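Plant Visit Report: Karkanine Stamping and Assembly, Skonbridge

Our group spent a morning in November at the Karkanine plant outside Skonbridge. Karkanine makes seat frames, door hinges and battery trays for carmakers, and its shares have been in the club's portfolio for three years. We bought them after reading the annual report and have held them since, through one dividend cut and one very good spring. None of us had seen the place before.

The visit was set up through the company's investor relations office. You write to them, they send a form, and a date comes back a few weeks later. Small shareholders are welcome as long as they come in a group and wear closed shoes. We were asked to be at the gate by 8:45 a.m. and to leave phones in a locker.

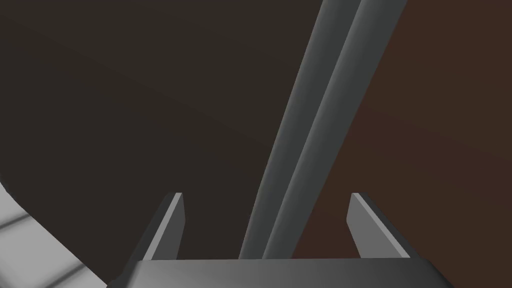 Plarkumeck Investment Club – Company Visits Group

The morning began in a meeting room over the loading dock. Sohail Kiani from the finance department gave a talk with slides, most of them taken from the last quarterly presentation. He went through sales by customer, the debt schedule and the plan for the second press line. He would not comment on the current quarter, and he told us that at the start so we would not waste our questions.

The part I found most useful was on customer mix. Three years ago one carmaker accounted for more than half of Karkanine's sales. That share has come down, mainly through the contract with Sial, which buys battery trays for its delivery vans. The Sial contract is priced differently from the older ones. Steel and aluminum costs are passed through to the customer every quarter, so a jump in metal prices hurts for a few months and is then made up. On the older contracts the company carries more of that risk itself. Mr. Kiani said the older ones are being moved to the new terms as they come up for renewal, but he gave no dates.

After the talk we put on vests and ear protection and walked the floor. The route goes from the coil store to the presses, then to welding, then to final inspection and packing. The presses are loud enough that our guide stopped talking and pointed at signs. The older press line has been there since the plant opened. The new one was still being installed, with its pit dug and the foundation poured. It is the largest single item in the capital budget this year and the main reason free cash flow has been weak.

I had wondered before the visit whether the spending was really for growth or just catching up on old equipment. After seeing both lines I think it is some of each. The old line runs, but changing the dies on it takes most of a shift. The new one is supposed to do the same change in under an hour. If that holds, the plant can take smaller orders without losing money on them. That would matter more to earnings than the extra capacity does.

Inventory looked high to me. Finished hinges were stacked along one whole wall and part of the next. When I asked, the guide said a customer had pushed back its pickup dates and the stock was already sold. That may be so. Days of inventory have gone up in each of the last two quarters, though, and the club should look at that line when the next report comes out.

There are 243 people employed at the site across all shifts. Turnover was a problem two years back, and wages were raised to deal with it. The wage cost shows in the margins for that year. Mr. Kiani said it has leveled off and the next pay round is already in the budget.

Lunch was sandwiches in the same meeting room. This was the time for open questions and we got through a fair number. Several were on the dividend. The company's position is that it will stay where it is until the press line is paid for. One member asked whether they would consider issuing shares to get there faster, and the reply was that there is no such plan and the bank facility has room left in it.
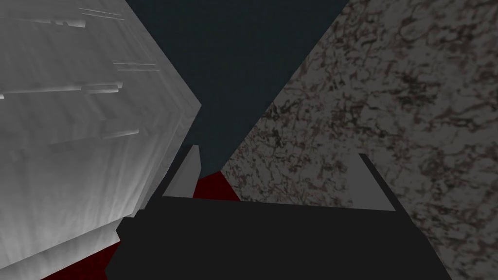
Can the club add to its Karkanine holding before the next quarterly report?
The rules allow it, but any purchase over $1,000 has to go to a vote at a monthly meeting first, and the next meeting falls before the report is due.

My own view after the visit is to hold and wait. The business is easier to understand now that I have seen it, and the Sial contract looks better than I had given it credit for. Against that, the cash going out on the press line is real and the savings from it have not started yet. At the current price the stock is not cheap compared with other parts makers we follow, two of which pay a higher dividend.

Things to check in the next report:
Days of inventory, and whether the finished hinges have shipped
Amount drawn on the bank facility
Any mention of a start date for the new press line
Sales to the largest customer as a share of the total

A few practical notes for anyone who goes next time. Parking is on the left past the gate, and the spaces by the office are for staff. The walk takes a little over an hour and there is nowhere to sit until the end of it. Bring a paper notebook – the lockers are at reception and you do not get your phone back until you sign out. The slides were handed out in print and my copy is in the club folder with the earlier annual reports.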